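How Do You Teach a Robot to Pick Something Up?

A robot does not know what a cup or a banana is. It has motors, and the motors need numbers. One way to get those numbers is for a person to do the job first, using the robot's own arms, while a computer records every movement. This is called a demonstration.

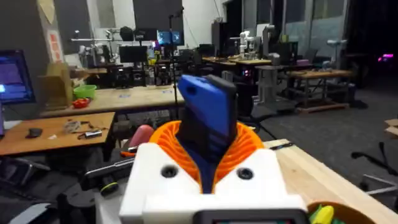

Ridamura Learning Centre — Robots and Machines Team

There are two ways to give a demonstration. In the first, you hold the arm and move it by hand. The joints are set to go slack, so the arm follows your push. In the second, you use a remote control, and the arm copies what you do from a distance.

In both cases the computer saves the angle of every joint many times a second. It also saves pictures. A small camera near the gripper (the robot's "hand") records what is in front of the fingers. Another camera can be fixed beside the table to record the whole arm.

We use cookies to remember your settings. Accept | Manage cookies 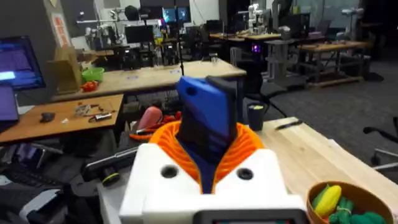 The view from near the gripper, with a bowl of plastic vegetables on the right.

One demonstration is not enough. If the bowl moves a few centimetres, a robot that only repeats old numbers will miss it. So the person does the task again with the bowl in a new spot, and again with the arm starting somewhere else. For one simple task our team recorded 709 demonstrations. Each lasted 28 seconds.

Small parts are harder than large ones. The gripper has to line up with the part before it closes, and a small error in angle can matter.

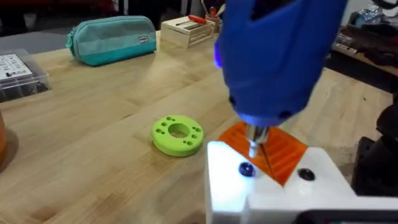 Wulan Tjoa wrote to ask whether a bad demonstration should be thrown away. She had dropped the part on her first try and then picked it up again, and she wondered if the robot would learn to drop things too.

It might. A demonstration that ends in a drop is usually removed. One that shows a drop and then a good recovery can be worth keeping — the robot may need to recover one day as well.

Some tasks need two arms. One holds an object while the other reaches in, and both sets of joint angles must be saved with the same clock. 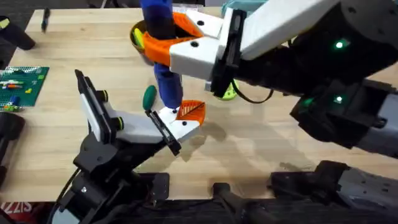 Words to Know

Demonstration: a task done by a person so that a robot can learn from it.
Gripper: the part of a robot that holds things.
Joint: a place where the arm bends or turns.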